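# An afternoon at Flondow, watching cloth get hung up

I went to the Flondow open day expecting a robot and got, for the most part, a piece of cloth and a metal bar.

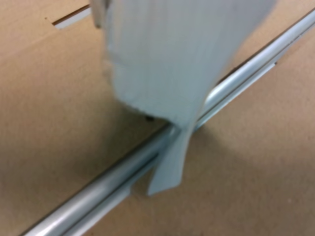
## What they are up to

Flondow collects examples. A person guides an arm through a small chore, the arm's movements and the camera views are saved, and the whole pile is later fed to a learning system that is supposed to pick up the knack. The chore on my visit was draping pale blue cloth over a rod so that it stays there. My mother has held firm views on this for decades and was never once recorded.

Kanyarat Ongart runs the collection floor. She told me they had 1151 good tries at the cloth task and wanted 1606 before training starts in March. I asked why 1606. "Because somebody promised 1600 and then six turned out to be duplicates," she said, and went off to find a chair.

## What counts as good

More than I'd have guessed. A try is kept if the cloth crosses the bar and hangs after the gripper lets go. Neatness doesn't matter. A short flap in front and a great wad behind is fine, and Kanyarat says they want plenty of those, or the system will only know what to do when life is tidy. Failed tries go in a separate folder, which Vitalii Pasichnyk calls the museum. It holds 300 of them.

Vitalii did most of the driving while I was there. He works in blocks of 20 tries, then gets up and walks to the window. Between tries he scrunches the cloth and drops it somewhere new, with the expression of a man feeding ducks. Cloth is the hard one, he told me – a block is the same block every time you pick it up.

They label everything in Kunent, an in-house program with a gray screen and a very small Save button. Two visitors from Mirzaei asked whether the labels could be made automatically. There was a long answer. I think it was no.

## My turn

Guests were allowed one try each. I got the cloth over the bar, felt wonderful, let go, and watched it slide to the table. Museum.

## Getting there

Take the Vudach exit and ignore the first sign for visitor parking, which belongs to a carpet warehouse. Coffee was free until two. The next open day hasn't been set, but they keep a sign-up sheet at the front desk.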